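Preguntas frecuentes sobre superficies blancas brillantes: limpieza, reflejos y cuidado diario

Última revisión: 22/05/2025

En Trilovero nos encantan los blancos con brillo y se nos nota. Esta página reúne las dudas que más nos llegan al buzón sobre tableros, puertas y paneles de acabado espejo o casi espejo. Vamos añadiendo respuestas cuando aparece algo nuevo, así que vuelve a mirar de vez en cuando.

¿Con qué limpio una superficie blanca brillante a diario?

Con una bayeta de microfibra limpia, agua tibia y una gota de jabón neutro. ¡De verdad que casi nunca hace falta más! Escurre bien la bayeta, pasa en una sola dirección y seca enseguida con otra, porque el agua que se queda ahí es la que deja cercos. Si vives en una zona de agua muy dura, prueba con agua destilada en la última pasada y verás qué diferencia.

¿Puedo usar estropajo si es de los suaves?

No. Ni el azul, ni el blanco, ni el que pone «no raya» en el envoltorio. Tampoco las esponjas tipo borrador: limpian porque lijan muy fino, y sobre un acabado brillante acaban dejando un parche mate que solo se ve de lado (y luego ya no se puede dejar de ver).

Lo compré blanco puro y en casa me parece crema. ¿Me han enviado otro tono?

Seguramente no. El brillo recoge el color de lo que tiene delante: la bombilla, el suelo, una cortina. Con luz cálida cualquier blanco se va hacia el crema. Haz la prueba por la mañana, con las lámparas apagadas y junto a una ventana. Si quieres comparar en serio, pon un folio encima y míralos a la vez.

¿Por qué veo manchas grises que no salen al frotar?

Antes de coger el quitagrasas, mueve la mano o cambia de sitio la lámpara. En un blanco brillante las sombras se quedan blandas, redondeadas y grisáceas, y pueden pasar perfectamente por suciedad. Si la mancha se desplaza, era una sombra. Junto al punto donde rebota la luz engañan todavía más, porque el ojo se va al destello y todo lo de alrededor parece sucio.
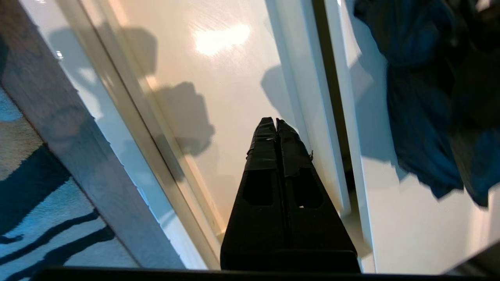
Pues yo estuve una tarde entera frotando una sombra, nos escribió Serik en enero, y hasta que no apagué el flexo no me di cuenta; ahora limpio siempre con la luz del techo y dejo el flexo para el repaso final, de lado, que así salen las huellas.

Nos parece un truco estupendo y lo hemos adoptado. La luz rasante es lo mejor que hay para encontrar dedos marcados, siempre que primero hayas limpiado con luz general.

¿Cómo quito restos de cinta adhesiva?

Ablanda el adhesivo con un secador a potencia baja, sin acercarlo demasiado, y ve enrollándolo con la yema del dedo. Lo que quede se va con un poco de aceite de cocina en un algodón, y después jabón neutro para retirar el aceite. Nada de cuchillas ni de acetona, por favor.

¿Y los perfiles grises que van junto al blanco?

Si tienen veta o algo de textura, el polvo se mete en ella y conviene pasar antes un pincel suave y seco. Empieza siempre por el perfil y deja el panel para el final, o te tocará repetirlo.

¿Se pueden pulir los microarañazos?

Depende del material. En lacados gruesos, un pulimento de grano 3000 o más fino suele ayudar mucho, a mano y sin prisa. En laminados y melaminas no lo intentes: la capa de brillo es muy delgada. Prueba primero en un canto escondido. Quien tenga paneles de la serie Vorkomora encontrará el tipo de acabado en la hoja que venía con el pedido.

¿Cada cuánto hay que darle un producto protector?

No es obligatorio. Si te gusta cómo queda (¡a nosotros muchísimo!), dos veces al año es más que suficiente. En cocinas, lejos de la zona donde se apoyan alimentos.

¿Puedo mandar una duda que no está aquí?

Claro, nos hace mucha ilusión recibirlas. Usa el formulario de contacto, di de qué material es la superficie y qué le has aplicado hasta ahora. El texto tiene un límite de 800 caracteres.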